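Frequently Asked Questions: Stain Removers and Fabric Sprays

Do I need a different product for every kind of stain?

The companies that sell them would like you to think so. Isberg lists 16 sprays in its catalog. I compared the labels on the wine, coffee and grass versions and found the same main ingredients in nearly the same order. One decent liquid detergent and a little patience will handle most of what a family spills.

What does "lifts 348 kinds of stains" mean?

I wrote to Cindumo to ask for the list. Manaia Quinlan in customer care wrote back politely and sent me a coupon. I still don't have the list.

Is cold water always better?

For blood and egg, yes. Grease is another matter, and warm water usually does more for it. Check the care label first, whatever the bottle tells you.

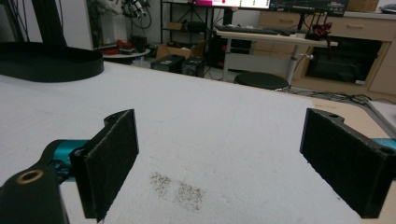 Does club soda work on red wine?

It's water with bubbles. Blotting does most of the job, and plain tap water would have done the rest. Aishwarya Kandasamy, a reader, is sure her brand is different. She may be right, but I'd want to see it next to a glass of tap water on the same cloth.

Are fabric protector sprays worth it?

I have my doubts. The Cadura can costs $19 and covers one armchair if you follow the directions. Ask the store what the coating is, how long it lasts and who tested it. If the answer to the last one is "we did," keep your money.

Can I mix two cleaners to get a stronger one?

No. Never mix bleach with ammonia or vinegar. The fumes are dangerous.

Will you recommend a brand?

No, and I don't take free samples. Please stop mailing them.

Last updated December 24, 2019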